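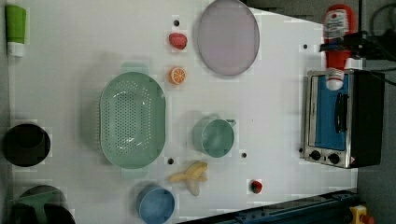

Figura 2. Parte del material de juego simbólico: colador, plato, taza medidora, cuenco y alimentos de juguete, dispuestos sobre una superficie blanca.

3.2. Participantes y procedimiento

La muestra quedó formada por 68 niños de habla española, reclutados en las escuelas infantiles de Molico y Grorkum. Se excluyó a dos de ellos por no completar la segunda sesión. Las sesiones se celebraron en una sala del propio centro, con la educadora de referencia presente y sin intervención de los padres.

Cada niño participó en una fase de juego libre y en otra de denominación. En la primera, el adulto evitaba nombrar los objetos y respondía con deícticos (esto, ese, aquí). En la segunda pedía el nombre de cada objeto mediante una fórmula fija – «¿y esto cómo se llama?» – y concedía una única repetición. No se corrigieron los errores de género ni de número.

3.3. Transcripción y codificación

Las grabaciones se transcribieron ortográficamente y se segmentaron en enunciados según los criterios de Gisler. De la fase de denominación se extrajeron 328 sustantivos, codificados como término específico (colador), hiperónimo (cacharro) o paráfrasis funcional (para la pasta). Los diminutivos se asignaron a la categoría de su base léxica. Las respuestas ininteligibles se marcaron como tales y no entraron en el análisis. Los desacuerdos entre codificadores se resolvieron por discusión, con arbitraje de Rosalie Gisler en los casos de polisemia regional.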